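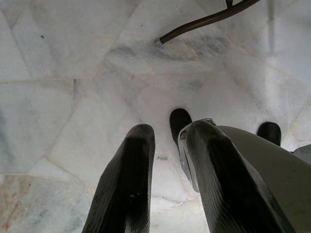
Niroscombe Building Services | Furnishings and Surfaces Team

Care of faux-marble tabletops: revised procedure

The square faux-marble tables in the Niroscombe common rooms have completed their first full cleaning cycle under the Marinescu maintenance schedule. The surfaces are in acceptable condition. Wear is concentrated at the near edges, where people sit, and at the places where cups and cutlery are put down repeatedly. The procedure below replaces the December version, copies of which should be removed from the supply closets.

Daily cleaning is unchanged. Use a damp microfiber cloth and a neutral cleaner at the dilution printed on the supply sheet. Wipe in straight, overlapping passes from the far edge to the near edge, then dry with a second cloth. Do not spray cleaner directly onto the top. Liquid that reaches the edge trim can work in behind it, and the adhesive used on this series does not tolerate standing moisture.

Vinegar, lemon-based products and powdered cleansers remain off the approved list. Natural marble is attacked by acid. The printed finish on these tops is less sensitive to acid but scratches easily, and the same list is used for the stone floors, so a single set of products covers both.

Of the 198 tops entered in the Bollari register, 3 have been withdrawn for resurfacing. All three had fine circular scratches from abrasive pads. Green and brown pads are no longer issued for table work. White pads may be used on dried residue after it has been softened under a wet cloth for 2 minutes.

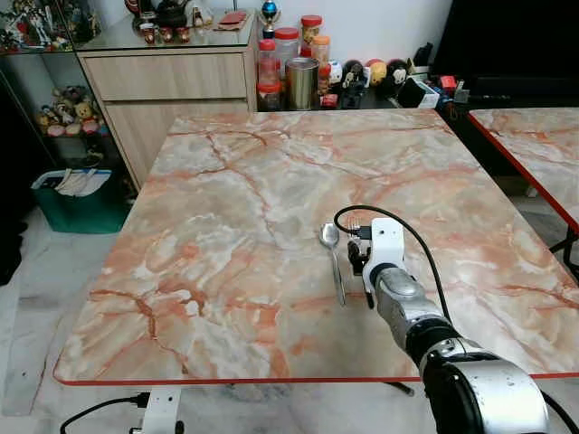
Inspection of a glossy top is done by reflection. Stand at one side, lower the eye until a window or ceiling light is mirrored in the surface, and move slowly along the edge. Scratches show as breaks in the reflection. A heavily figured pattern makes this harder, and inspectors should allow extra time for it. On the gray and white tops with salmon and rust-orange veining, a tea stain is easily taken for a vein when viewed from directly overhead. Clear the surface first, including single items such as the stainless steel spoon lying toward the middle right of this one, and check the area where each item lay. The thin red strip along the near side should be checked by touch, with a fingertip run along its full length. Record any lifted section by its distance from the left corner.

Legs and brackets are wiped monthly. White brackets are cleaned with the tabletop solution, black legs with a dry cloth only. Power cables on the floor are to be lifted by hand before mopping and laid back clear of the table legs. Glass cabinet tops and display shelves are handled under the separate Sando glass procedure. Objects standing on them are moved one at a time and put back in the same position.

Register entries are made on the day of inspection. Use the top's own number, which is on the underside label, and do not identify a table by its position in the room. Where the label is missing, leave the number field blank and attach a temporary tag to the bracket. Replacement labels can be requested from the supply desk with the normal consumables order.

Issued 2022-09-27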